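Minutes, workshop group, October
Present: Nimal Wijesinghe (chair), Yiran Shen, Moushumi Selvanayagam, Prasanna Navaratnam (minutes)
Apologies: Thaddäus Rüegg

Meeting opened at 4:10 p.m. The September minutes were accepted with one change: the shelf order was for 13 brackets.

## 1. Dark plates, fasteners and edges

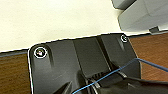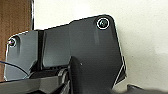
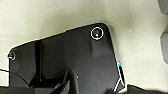 *Item 1: dark plates with rounded corners, fastener points near the upper corners. Tabletop visible in the first.*

Yiran would like the fastener points near the corners added to the monthly check sheet. At present the sheet only says "check plates," and people read that differently. Moushumi asked whether the raised ridges should be on it too. Agreed to list them as a separate line, because dust is wiped from them with a brush and the flat faces are done with a cloth.

Nimal asked that no one use the Driltar spray on matte plastic until Thaddäus has heard back from the supplier. Plain water and a cloth until then.

**Action:** Yiran to rewrite the check sheet and send it round.
**Action:** Thaddäus to chase the supplier about the spray.

## 2. Screws and small parts

The Hastura box of 70 countersunk screws has been opened and is in the second drawer. Prasanna has ordered 40 more in the shorter length. Moushumi reported that the two lengths were mixed in one tray again. She will label the trays.

**Action:** Moushumi, tray labels.

## 3. Wooden tabletop

Nimal proposed oiling the top before winter. Prasanna would prefer to wait until the Flirier job is out of the way, as the table can't be used for a day afterward. Left until the next meeting.

## 4. Any other business

The Ziółkowski catalog is back on the shelf by the door. Please sign it out.

Yiran will be away for the first part of next month. Moushumi has the spare key.

Meeting closed at 4:55 p.m.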